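Ticket 1814 – Dryer on line 3 stops mid-cycle
Opened 2026-02-19 by Tiburcio Ochoa, Flonton laundry room
Status: closed

Reported: the dryer cuts out 5 minutes into a normal cycle and shows the filter light. Restarting works once, then it stops again. Same result with a full load and with the drum empty.

Checked the lint screen first. It had been washed and was clear. Pulled the unit out from the wall and took off the vent hose. The hose was crushed flat behind the machine, and there was a plug of lint at the elbow. Replaced the hose with the short Gatura one from the Nallatholm stockroom and ran it empty for 70 minutes. No stop, no light.
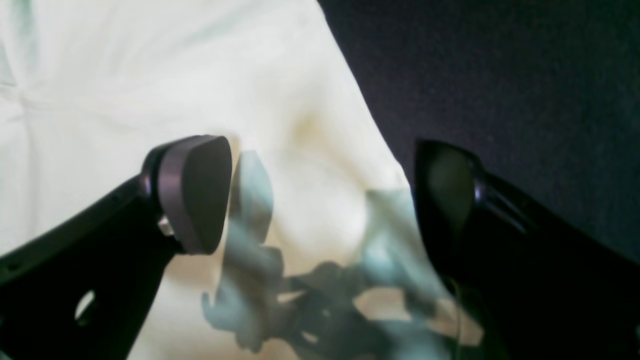
The second complaint on the ticket was blurred prints on mixed loads. The dryer has no part in that as far as I can tell. A pale cloth with a teal-gray pattern, like the one here, should go on the cool setting and stay out of the dark loads – the navy items shed lint, and it shows up on anything cream or white. I moved the label for the cool setting to the front of the panel where people can read it.

Alvarado asked if the filter light needs a reset after the hose is changed. It does not. It went off by itself on the first full run.

Still to do: order two more hoses and check the other dryers on line 3 in September.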